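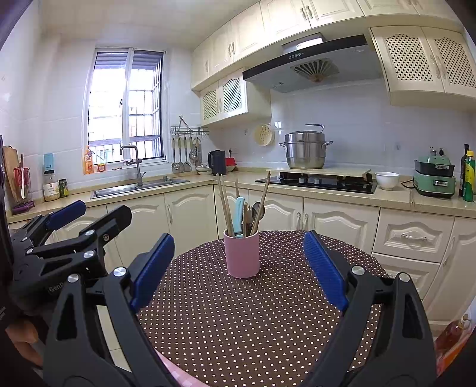
Sharing a kitchen - notes for my talk in Kellport

Start slowly. Thank Benedita Louro for the invitation. Say my name twice, people never catch it the first time.

Opening story: my first shared house in Favham, 19 tenants, one stove. I cooked rice at eleven in the evening for a whole winter. Wait for the laugh, but do not wait long.

Main point: most quarrels in a shared house are about time. We surveyed 1009 tenants in Kellport. The most common complaint was waiting for the sink, then noise after ten, then food that disappears from the fridge.

Next slide - the Mimomar house. Kamil Hubáček moved dinner to 3 sittings in August. Explain how they swap sittings: write on the door sheet before noon, no phone messages. Mention that two tenants refused and still eat whenever they like.

Money: the house spends 900 a month on common food. Oil, salt, rice, tea. Meat is private. If somebody asks about guests, give this question to Precious Dumlao, she knows the rules better than me.

Drink water here.

Last slide: blank door sheet. Copies are by the exit, please take one only.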